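Stomaldale Home Video: Disc and Digital FAQ

Which regions do the discs play in?
Blu-ray discs are coded for Region A. DVDs are coded for Region 1. A player sold elsewhere may reject them.

Does the combo pack include a digital copy?
Yes. The code is printed on the insert and has 11 characters. Enter it without spaces.

My player shows error 303. What does it mean?
The firmware is out of date. Update the player, then reload the disc.
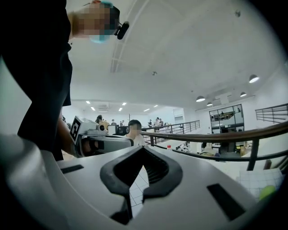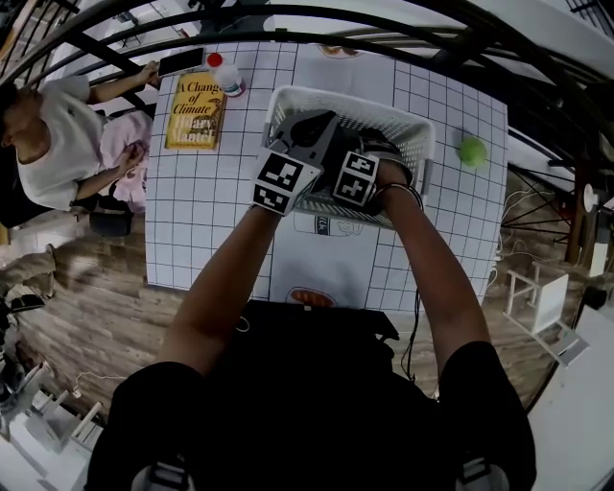
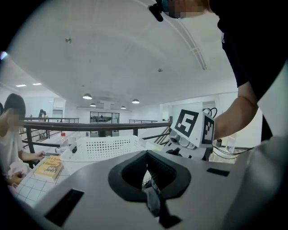
Are subtitles available on every title?
English and Spanish subtitles are on all titles released after September. Earlier titles, including Cervantes, have English only.

Can a digital copy be moved to another account?
No. A redeemed code stays with the account that used it.

How do I replace a damaged disc?
Write to Estrella Varela at the Bilcombe office with the title and the catalog number from the spine.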